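Open day talk, Prellumwood, Feb 21, 2021

Slide 5. The simulator
Okay, breathe, slow down! Say hi to the Danus folks in back. We ran 1,174 practice picks in here before the open day (192 of them in one night, my laptop was not happy). Red cube's on the mat, green one's off to the side, fingers open and up high.

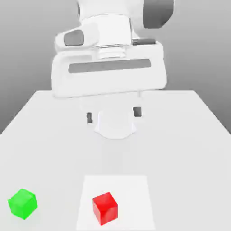 Slide 6. Your turn
Ask who wants to pick the next cube. Kids first! Then hand the mic to the Dorkska table.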